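Our visit to the Drellavside open day – project report, part 3

For our automation project, our group of four got to spend a whole afternoon at the Drellavside robotics lab in December, and we loved it! Seija Väisänen met us at the door and took us straight to the hand station, where the Bavthorpe team was getting ready for its demo. We had read a lot about robot grippers in class, but standing next to one is something else. Visitors could stay for up to 30 minutes at each station, and we used every one of them (we asked a LOT of questions).

What stuck with us most was how much care goes into setup. Seija let us read through her checklist – it has 9 steps, and cables get a step of their own.
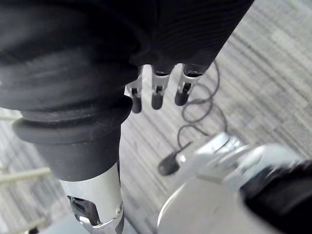 Page last changed: December, 4:30 p.m.

The fingers are short metal segments with rounded black tips, and the black cover over them is ribbed fabric. Our next part will compare this hand with the simple gripper we built at school.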